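Pilard Model Railway and Small Workshop Club
Minutes of the monthly meeting, June 12, 2018

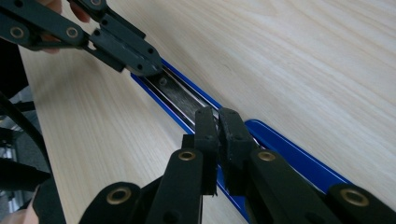 Present and apologies

Séverine Collet (chair), Raphaël Barbier, Guoqing Cai, Nasrin Alipour and a very good turnout of members. Elango Kurian sent his apologies and a tin of shortbread, and was thanked warmly for both. Séverine opened the meeting at 7:10, a little behind time while everyone found a chair and caught up on each other's news.

Minutes of the last meeting

Read and approved, with one correction from Guoqing. The lamp he gave to the club is for the long bench by the window and not for the kitchen, though he said he would be glad to find one for the kitchen as well.

The parts trays

Nasrin had kindly looked into the matter of trays for the metal rails, which have been living in a cardboard box and getting scratched. She has been trying the long blue plastic kind on the wooden table, one rail to a tray, lying along the channel. She likes the rounded end and said the blue makes a bright rail easy to find when your glasses are in your other jacket. Several members said the same thing in their own words.

Raphaël wondered whether two rails might share a tray, back to back. Nasrin felt they would only rub together and we would be where we started. There was a long and friendly talk about lining the trays with felt, and then about where felt can be bought these days, and it was agreed to leave them unlined for now and look again in October.

Agreed: to order 8 more trays from Indeo, and to ask for the same blue if they have it. Nasrin will place the order.

Care of the rails

Guoqing asked that members please wipe a rail with the soft cloth before laying it back in its tray. Finger marks are harder to get off once they have sat for a week. He would also like the small screws kept in the jar with the green lid, and he was very nice about it, but he did say it twice.

Agreed: Guoqing to write out a short card for the wall.

Shelving

Raphaël reported that Cuervo can supply a shelf 60 inches long for the wall beside the sink. He has measured, and it will clear the tap. Séverine asked if it would hold the trays lengthwise without anything sticking out over the doorway, having caught her sleeve there before, and Raphaël promised to measure that too before anyone pays for anything.

Money

The balance stands at $2212 after the spring sale, which is lovely news and thanks are due to everybody who baked or priced or carried. It was agreed to set aside $600 for the shelf, the trays and a new top for the long bench. A letter from Premidov about the rent was read out. It stays the same until the end of the year.

Other business

The kettle is slow again. Nasrin has a spare at home and will bring it.

A member asked whether visitors might try their hand at the bench on open evening. Everyone liked the idea. Séverine suggested keeping one table just for that, with a chair on each side so that a parent can sit down too. Raphaël and Guoqing offered to look after it between them.

The meeting closed at 8:45 and the shortbread was finished shortly after.

Actions

Nasrin: order trays; bring kettle
Guoqing: card for the wall
Raphaël: measure shelf against doorway, report back
Séverine: write to Elango with our thanks; reply to Premidov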